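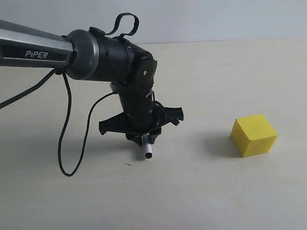

Good morning, and thank you for the quick acknowledgement. I'm writing about the Hartley table top we bought from you in June, the off-white one, together with the tub of Dedo foam cubes that came in the same delivery. The trouble is a faint yellow tint that keeps turning up on the table where the cubes have been sitting. The little yellow cube on the right is one of the tub, and you can see how pale the top is, so I hope you'll understand why even a light tint bothers me. It comes up as a soft-edged square, strongest at the corners, and on a dull afternoon I can hardly find it at all. Then the sun comes round and there it is again. I have tried warm water with washing-up liquid, and that lifts perhaps half of it. I haven't dared try anything stronger, as your care leaflet is rather stern about solvents and I'd hate to swap a yellow square for a dull one. Could you tell me whether it is the foam or the table, and what I can safely use? I'm very happy to do a bit of testing this end if it helps.

With kind regards,
Revathi Mudaliar
Nokthorpe

Reply from Danuta Dudek, customer support, 10:40

Dear Revathi,

Thank you for such a thorough message, and I'm sorry the new table is giving you grief so early on. I've got a Hartley top in my own spare room, in the same off-white, and I know how it shows up everything from newspaper ink to turmeric (mine has met both).

Before I pass this along, may I ask a few things? Do you have the other colours in the tub, and do any of them do the same? How long does a cube need to sit before you see the mark? And what do you normally clean the table with? I ask about the last one as some sprays leave a thin film behind, and colour can settle into the film and never touch the table at all. That would be the nicest answer for everybody.

Please leave the remaining marks alone for the moment. Don't use a melamine sponge on them, however tempting it looks. They do take stains off, but they take the satin off as well.

Warmly,
Danuta

Reply from Revathi Mudaliar, 13:15

Hello Danuta,

Turmeric, good heavens. You have my sympathy.

We have the tub of 60, with yellow, blue, red and green. I've never seen a mark from the blue or the green. Red I wasn't sure of, so I have put one of each at the far end of the table on a clean patch and will leave them there overnight. As for how long, I would say an evening is enough, though the worst one came after a long weekend when the cubes had been left out and the blind was up.

Cleaning: it's the Zurell surface spray, the 300 ml bottle, most days, wiped off with a dry cloth. Now that you mention film, my colleague Darcy Tomoana has complained for weeks that the top feels "a bit draggy" under his sleeves, and I told him he was imagining it. I may owe him an apology.

Revathi

Internal note, Danuta Dudek

Passed to Edgars in finishes. Customer is careful and willing to test. Suspect spray residue, but yellow foam needs looking at too. Asked Marisa Cattaneo to check whether we've had other tickets on the yellow.

Internal note, Marisa Cattaneo

Two others on yellow Dedo cubes, both on white shelving, both closed after a wash. Nothing on Hartley tops. The advice given both times was to rinse the cubes in cool water before first use.

Reply from Revathi Mudaliar, 09:05

Overnight results! Yellow: a mark, faint but definitely there. Red: nothing I can see, and I had Darcy look as well, as his eyes are better than mine. Blue and green: nothing.

I also did something you didn't ask for, which I hope is all right. I wiped one patch three times with plain warm water and a fresh cloth each time, dried it, and stood a second yellow cube on that. It left no mark whatever. The cloths felt faintly slippery, too.

Reply from Edgars Priedītis, finishes, 11:30

Hello Revathi, Danuta has shown me your notes and that second patch is exactly what I would have asked for.

I think there are two things going on. The yellow foam has a little loose colour in it when new, and the spray residue is picking it up. Please try this:

1. Mix one small capful of white vinegar into 900 ml of warm water.
2. Wipe the whole top, going with the length of the table, and change the cloth when it starts to feel slippery.
3. Wipe again with plain water and dry it.
4. Squeeze the yellow cubes out in cool water until it runs clear, then let them dry fully on a towel before they go back on the table.

For daily cleaning a damp cloth is plenty. Keep the Zurell for the odd greasy patch and rinse after it.

Reply from Revathi Mudaliar, 16:50

Done, and the squares have gone, apart from one corner of the long-weekend one, which I can only find by crouching. The water from the yellow cubes was the colour of weak squash for the first few squeezes and then clear. Darcy reports that his sleeves glide. I'll give that last corner another wipe tomorrow and write again if it hasn't shifted – otherwise please do close this, with my thanks to you both.

Status: resolved. Rinse advice for yellow cubes to be added to the Dedo leaflet (Marisa).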